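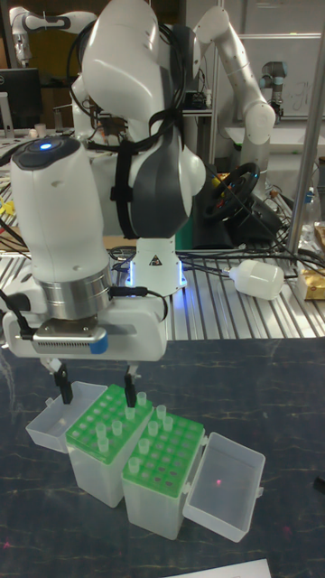

5.2 Failures the success rate leaves out

The Driltia controller logged 644 tip transfers in December and marked all but 13 as complete. We do not think that number should be taken at face value. A transfer counts as complete when the fingers close to the set width, the arm reaches the drop pose and the fingers open again. None of these steps checks that a tip was held on the way. Magaña and Hladun went back through the recordings by hand and found over 7 further runs in which the controller reported a full transfer and the tip had stayed in its hole.

The cause is fairly dull. A pipette tip is thin and gives a little under load, so the finger gap on a poor grasp is close to the gap on a good one. The width threshold had been tuned on stiffer parts from the Kelline set and was carried over unchanged. Melnychuk had warned of this in the first week, and the warning was put down to sensor noise. Figure 6 shows the grasp stage, with the fingers closed on a tip at the left-hand box. The width reading alone cannot confirm a hold of this kind, and we doubt that a tighter threshold would do much more than move the errors elsewhere.

Figure 6. Grasp stage of the transfer task. Both boxes are open and their racks are only partly filled.

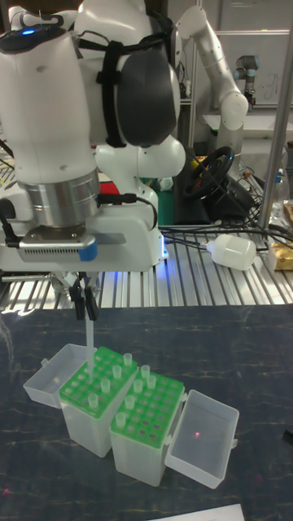
5.3 Contact with the open lids

The second fault matters more for safety. The planner models each box as a plain block and leaves out the hinged lid, although the lids stay open beside the boxes throughout the task. On 2 runs a finger caught a lid and dragged the box across the table. The force limit did not trip either time – the box slid too easily for that – and the arm went on working to positions that were no longer right.
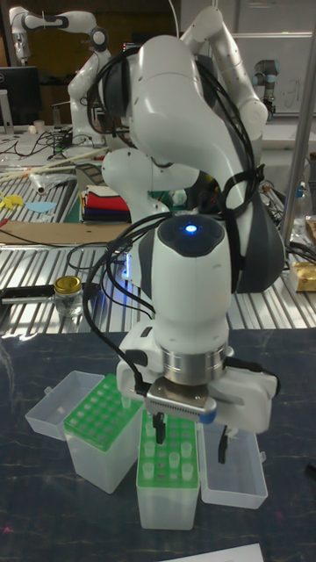 Meléndez has since added the lids to the collision model by hand. We have seen no lid contact after this change, but the later runs are few and all use the same layout. Earlier reports on the Mancuso planner call such contact "minor". We would ask how that was judged, as a light touch that shifts the rack spoils every pick that follows it.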